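Cleaning up a secondhand table for a craft room, worth it or not?
Posted in Home and Hobby, Drirkstead community board

Hi all! I've just taken over the spare room (finally!) and I'm turning it into a spot for card making and a bit of bookbinding. I have two secondhand tables, one white and one light wood, and the white top has grey scuffs that won't shift with dish soap. Do I scrub harder, paint it, or cover it? I'd love to keep the colour, and my budget is tiny.

Redimard56

Oh, you're going to love having your own room! Try baking soda mixed to a paste with water, on a soft cloth, in small circles. Test a corner first. I got most of the grey off mine in an afternoon and was so pleased I did the windowsill as well — then the cupboard doors. Stay away from steel wool, it dulls the finish.

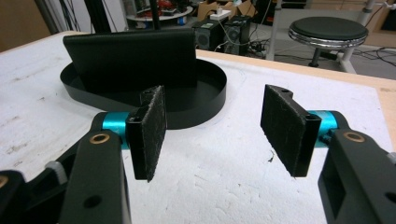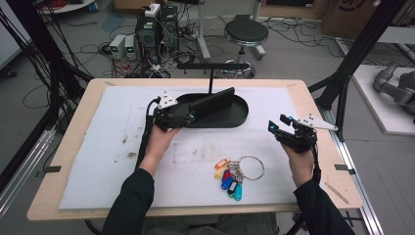
Can I use the same paste on the wood table? Leave it off bare or oiled wood, as it can darken the grain. A damp cloth with a drop of mild soap is plenty, wiped dry straight after.

ogilvie_842

just put a cutting mat over it

Fundau Paper Fan

Seconding the mat, but do the paste first! A big self-healing mat covers the worst of it, and you'll want one for bookbinding anyway. If you do end up painting, sand lightly, use a proper primer and let it cure for a good couple of weeks before you put glue anywhere near it. I rushed mine last December and my favourite ruler is still stuck to the corner.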